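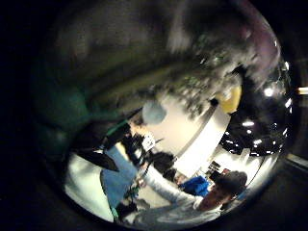 Sorting area, Flarkberg unit, August. Light blue fabric at left, blue item near the center.

Progress report, textile reuse strand
Prepared by Morenike Lawal for Hirkance

Sorting and packing moved to the Flarkberg unit at the start of the period. The unit is brighter than the previous one and has a white floor, so dropped items and loose labels are found quickly. Furniture has been kept to one side to leave the floor clear for laying out large pieces.

Intake for the period was 700 items, of which 300 were packed and sent to Pyo. The remainder is held at the unit pending grading. Grading is slower than planned - fabric lengths and curtains have to be opened out fully before they can be checked for stains and pulls, and each takes up the floor space of several garments.

Bags and jackets are now handled in a separate run at the end of the shift. Straps and fastenings are tested before packing. Items with a failed zipper go to repair and are not counted as packed.

The Memeo stock sheet replaced the paper log in the second week. Entry errors were corrected by hand and the two records now agree. One field (fiber content) is still left blank on most entries where the care label is missing.

Outstanding:
- 3 shelving bays ordered, not yet delivered
- 10 storage crates to be returned by Pyo
- written grading guide for fabric lengths, in draft

Spending is within the agreed budget. The shelving invoice will fall into the next period. No change to the end date is requested.

3 shares | 0 comments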